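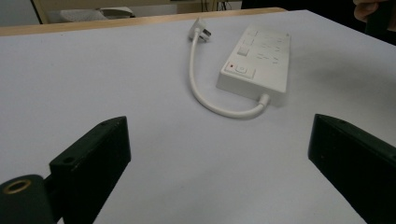 Reading time: 3 min

Speaker notes: Power at the bench
Hae-won Ha, Whitelaw site briefing, 31 August 2022

Slide 1. Start with the strip on the table. Master button at the cable end, small red indicator next to it, three rocker switches along the left, rows of sockets to the right of them. Leave it up while people sit down.

Slide 2. Order of operation. Master off before the plug goes into the wall. Then plug, master, rockers. Reverse to shut down. Say it twice; the Bandireck group skipped it in March and we had to redo the labels.

Slide 3. Load. Site limit is 1000 watts per bench strip, whatever the rating plate says. Kettles and heaters go to the wall. Ask for the wattage of a fan heater before showing the next line. Someone will say 3000.

Slide 4. Cable. Wide curve on the tabletop, as in the opening slide. No coils, no tight bend at the collar where the cable leaves the housing. Plug stays on the table until the strip is in its final position.

Slide 5. Labels. One per rocker, facing the user. Dumisani Jacobs has the template; old Uter labels peel and should be replaced.

Pause for questions. If asked about mounting under the bench: separate procedure, see the Madusa handout, page 3.

Total running time 30 minutes with the walkaround. Collect the sign-in sheet at the door.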